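Two-armed living room build (Miranda), cushion handling – progress and a question about grip

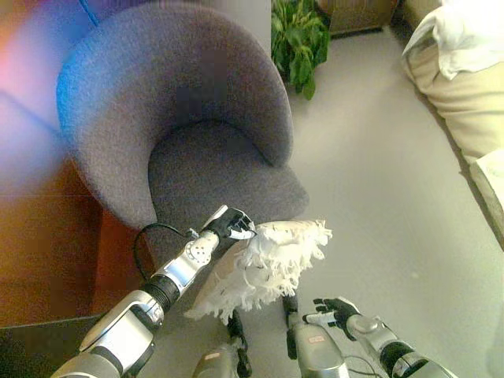

lilla_dobos wrote:
So, Miranda has moved on from blocks on the workbench to real furniture, and I'm happier about that than I probably should be! For anyone new to the thread, she's my home build, two arms, a black gripper on the right and a five-month detour of a hand on the left. I've been working on her in the evenings since December, first in the shared workshop at Gratdale and now in my own living room, where the light is kinder and there is tea.

The job is to take the small beige cushion with the shaggy fringe and put it on the gray tub chair. My log says 66 tries so far and 23 I'd call good, meaning the cushion ended up on the seat and stayed there. Most of the bad ones go wrong at the grip. If the fingers close on fringe they slide right off, and if they close on the flat part they hold fine but the cushion swings. Should I slow the wrist down, or bring the left hand in underneath sooner?

hosel_end wrote:
Lovely to see her out of the workshop. I'd slow the wrist first, it costs you nothing. My own arm did the same with dish towels until I cut the speed by half.

KetsaraS wrote:
I'm going to disagree, gently. Slowing down hides the swing but you still have a cushion hanging from one edge, and sooner or later it'll tip over the front of the seat. Use the second hand. You spent all that time on it, Lilla, let it do some work!
Also, please tie down the cable on the right arm. That loop is wide enough to catch on the chair back, and I lost a connector that way (and most of a weekend with it).

lilla_dobos wrote:
Ketsara, you're right about the cable and I've been putting it off. I left it long so the elbow could straighten all the way. How much slack do you leave?

KetsaraS wrote:
Bend the arm as far as it goes, then straighten it as far as it goes, and clip it so it's just short of tight at the worst point. Soft clips, so it can slide a little.

lorcan_h wrote:
Can I ask why not just swap the cushion? A plain one would get you to 200 good runs in no time, and you could come back to fringe later.

lilla_dobos wrote:
You can ask, Lorcan, but it's my aunt's cushion and it lives on that chair – if Miranda can't manage it then she can't tidy my living room, and that was the whole idea.

lorcan_h wrote:
Fair enough. I still think you're making it hard for yourself.

hosel_end wrote:
Having thought about it over supper, I'd do both. Slow wrist for the lift, left hand under before you cross the seat.

lilla_dobos wrote:
Will do. Clips tonight, then the slower lift, and I'll post the log when I have a decent batch.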